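Keeping a work desk clean

Dust a desk from the top down, and clear it first. Wiping around things leaves a gray line that is harder to get off later.

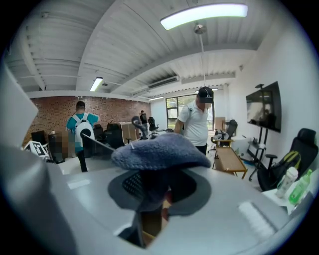

For sticky rings, lay a damp cloth over the spot for five minutes, then wipe with the grain. Two drops of dish soap in a bowl of warm water is enough – more leaves a film. Dry the top right away with a second cloth.

Wash dark cloths apart from white ones, at least the first 2 times.
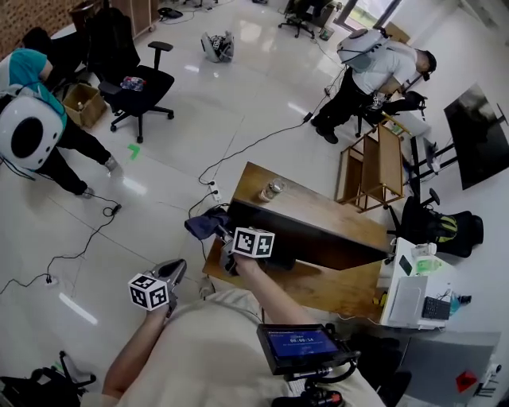
A dark blue cloth at the edge of a wooden desk.

Skip fabric softener. It makes cloths smear.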